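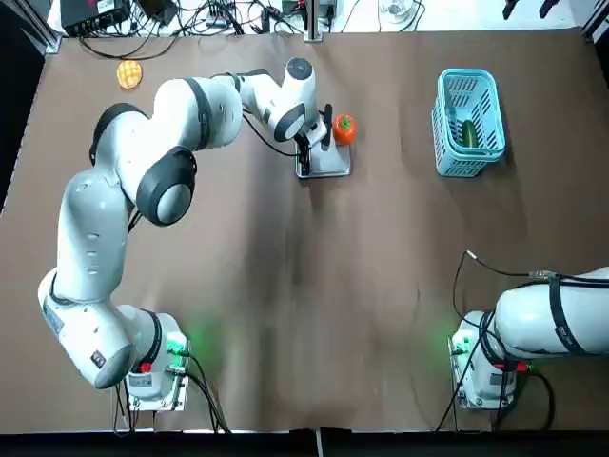 I've had the Schouten two-arm kit for 13 weeks now, and I want to like it more than I do! Setting up was a doddle, the arms are lovely and smooth, and picking veg off a table and popping it in a basket is just the sort of job I bought it for. The trouble is the warning lights. Both bases glow a cheerful green, and green is what I got all through the fault as well, so please don't trust the light on its own.

What went wrong was the grip. In July the left hand closed on a plastic tomato and simply carried on squeezing (the force limit had dropped back to its default after an update, with no message at all). I hit stop and the arm held its pose, but the fingers stayed clamped for 4 seconds. Not nice if that had been my thumb. 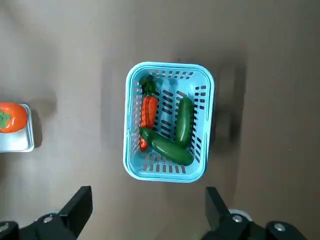
*Basket, carrot, two cucumbers and both fingers open.*

Gurkau, who sold me the kit, sent a new hand under warranty, and it's behaved so far. I still type the force limit in again every single morning, and I keep my own hands well off the table until I've done it.

Would I spend 900 pounds on it again? Probably, but I'd look hard at the Corby first, as its stop button lets the fingers go straight away. Three stars from me, four if they sort that light out.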